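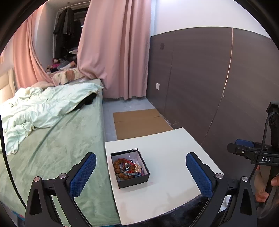

Flerbridge, 18/09/2025

I have kept my bracelets in one small black box for longer than I'd like to admit, and for most of that time the box has been winning. You go in for the brown beads and you come out with the brown beads, two red cords, a silver chain and a key ring you forgot you owned! So a while back I started doing a proper sort every couple of months, and a few of you wrote in after the August page asking how I go about it. It's nothing fancy, but it works for me.

First, pick your table. I like a plain white one pulled up next to the bed, because every little bead and scrap shows up against it, and anything that rolls off the bed side lands on a blanket (mine's a green plush one and it has caught more earrings than I can tell you). If your table is dark, put a pillowcase over it. Wipe it down before you start, too. Cord can pick up whatever's on the surface, makeup included, and pale cord never forgives you.

Then take everything out. I mean everything, down to the fluff in the corners. I used to pick through the box from the top, taking out the pieces I liked and leaving the rest for another day, and the rest just knitted itself tighter. Tip the box gently or lift the whole bundle in one go, and don't pull on anything yet. Pulling is how I lost a lovely string from a market stall in Trinddale, which went off like popcorn all over the floor. I was finding beads in my slippers for weeks.
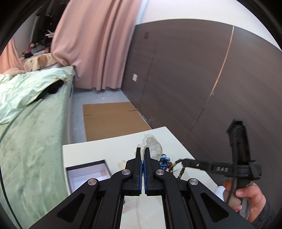
Now for the knots. Start with whatever is stiffest, usually the big round beads, and wiggle those free before you touch any thin cord. Push slack into a knot, don't drag it out. For fine chain I lay the knot flat and tease it open with two sewing pins, and a single drop of baby oil helps a lot (wash it off after with dish soap and warm water, and keep the oil well away from fabric cord). If you have someone handy, ask them to hold one end still. My friend Sofia Arruda has much more patience than I do and she'll sit with a knot for 15 minutes, humming, while I've already gone to put the kettle on.

Keep the small stuff off to one side as you go. Shell bits, loose beads, those odd little flat pieces that must belong to something, they all go in a saucer until you've finished. I throw nothing out until the last strand is free, having once binned half a clasp and then spent an evening going through the kitchen trash for it.

A word on little mesh pouches. I save every one that comes with a gift or a party favor. They weigh nothing, you can see what's inside, and one chain per pouch means one chain per pouch forever. The drawstring kind is best, but if the string has gone missing a bit of ribbon does just as well.
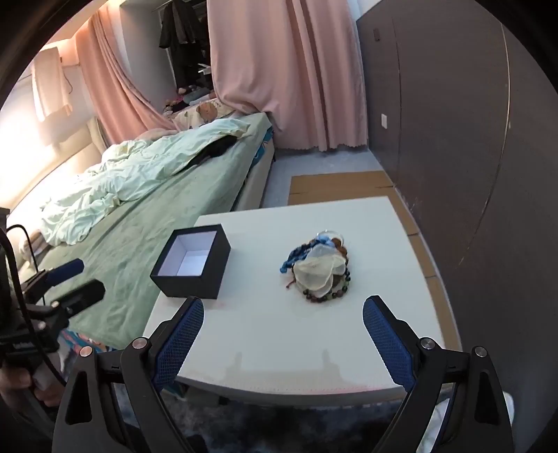

PUTTING IT ALL BACK

Give the empty box a wipe with a barely damp cloth, especially if it has a white lining, and leave it open until it's dry all the way through. Ten minutes on the windowsill does it in warm weather.

Then go back in by type. Beads on the bottom, laid in loose circles, one inside the other if they'll fit. Cords next, each folded in half and caught with a twist tie. Chains always fastened before they go in, and in their pouches. Rings and anything with a hook go in a corner of their own. If it won't all fit without squashing, you have too much for the box, and I say that as a woman who bought a second box from Bekeck and filled it by the weekend.

Key rings don't belong in there at all, by the way. They're the worst tanglers going. Mine live in a dish by the front door now, most of the time.

Still to come: what I do with stretchy bracelets once the elastic starts to go gray and tired. I've got a spool of the clear kind to try, so I'll let you know how I get on with it.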